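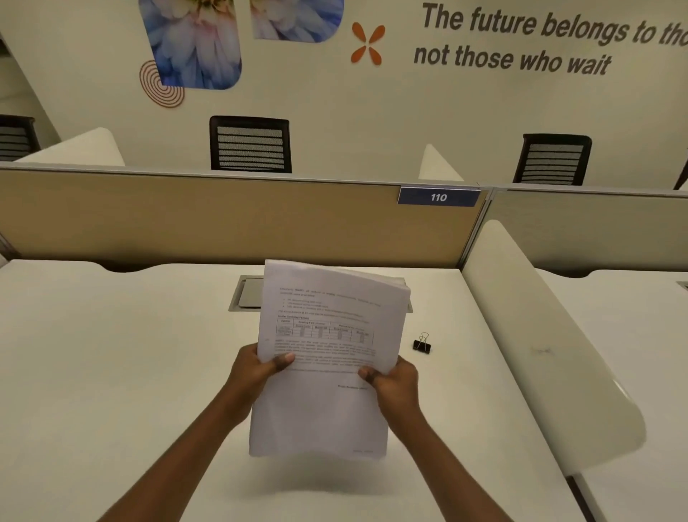 I have a soft spot for the printed manual, and I mean the fat kind, the kind that used to slide out of the box before the thing you bought did. I know how that sounds. I've been told more than once that I'm the last person in my zip code who owns a three-hole punch on purpose.

But let me tell you about my dishwasher.

I bought a Plurkent last July, a mid-range one, nothing fancy, and in the bag with the screws was a card with a square code on it and the words "Your guide is online!" (their exclamation point, and I resented it). Fine. I scanned it. I had to pick a country, then a language, then agree to something, then make an account, and then I got a page with a search box. Search for what? I didn't know what I didn't know! I wanted to find out how much salt it took, and whether it took salt at all, and I ended up watching a video of a woman loading wine glasses to ukulele music.

My old machine, a Stustum that lasted longer than two of my cars, came with a booklet. Page one was a drawing of the dishwasher with little numbered lines coming off it. By the time you'd looked for the filter you'd also read about the rinse aid, and the thing you weren't supposed to do with cast iron, and the half-load button I would never have pressed otherwise. I wasn't studying. I was just flipping, and stuff stuck.

That flipping is what I miss. A search box gives you the thing you asked for and shuts the door behind it. Paper is leaky. You go looking for one answer and get four others on the way, and one of them turns out to be the one you needed in February when the pump starts making that noise.

Now, my sister-in-law makes the case for the other side and she makes it well, so I'll give it a fair shake. She works at Paulauskas, where they used to hand every new hire a binder of 201 pages, and she says it was out of date before the toner cooled. Somebody would change the vacation rules and then you had half the building working from the old page and arguing with the half that had the new one. Now it's all on the company site, it gets fixed once, and everyone sees the same version. I can't argue with that. I also can't argue about the trees, or the drawer in my kitchen that doesn't close, or the fact that three of the manuals in it are for appliances I gave away.

And big type! She got me there too. My eyes aren't what they were, and on a tablet I can pull a paragraph up to the size of a cereal box. Nobody ever did that with a booklet in nine languages.

Still. I asked her how much of the company site she'd read, and she laughed at me. She'd read the page on parking. With the binder, she admitted, she'd at least gone through the whole thing once in her first week because it was sitting on her desk looking at her. A web page doesn't look at you. You close it and it's gone, and so is the small nagging feeling that you ought to get to it.

There's the money angle as well, and I don't think we talk about it enough. When Plurkent stops printing the guide, the printing doesn't vanish, it just moves to my house. I ran off the Plurkent guide myself in the end, at the copy shop in Dimotness, because my home printer was sulking. It was 200 pages. I stood there feeding it card payments and thinking, I have already bought this dishwasher.

So here's where I've landed. Put it online, keep it current, make the letters as big as you please. But print me a short one too, with the drawing and the numbered lines and the cast iron warning. Staple it. I'll punch the holes.

It does take salt, by the way. Page 3.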